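Home | Contents | Chapters | Exercises | Index
Reading time: 2 minutes

Chapter 7
Planning for Contact

In Chapter 6 the planner's job ended when the gripper reached a goal pose without hitting anything. Assembly work starts where that job stops. A processor has to be lowered into its socket in one orientation, and the last few millimeters decide whether the pins survive. A path that is free of collisions says very little about those millimeters.

The running case in this chapter is the desktop rebuild task written by Joelle Rizk and Ayman Srour for the Triteo planning library. Parts wait in a holder beside the computer, and the program must choose an order, a grasp and an approach for each one.

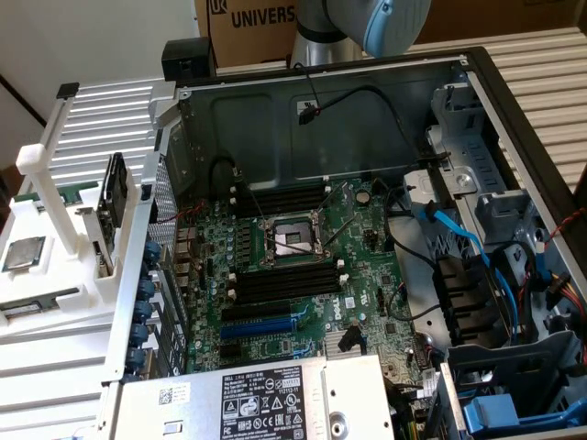
Figure 7.1 Work cell for the rebuild task. The CPU socket is open and the processor rests in the white fixture at left.

Two kinds of error matter in a cell like this. The first is pose error from perception — the camera's estimate of the socket is never exact. The second is model error, since cables bend and rarely lie where the CAD file puts them. Section 7.2 handles the first with a guarded move that runs at 400 Hz and stops on a force limit. Section 7.4 handles the second by replanning from a fresh depth image.

You will need the trajectory code from Exercise 6.9. Readers using the Nivora simulator should set the contact time step before running Listing 7.1.

Related sections
6.8 Collision checking with attached objects
7.2 Guarded moves
7.4 Replanning around cables
Appendix C Camera calibration, page 102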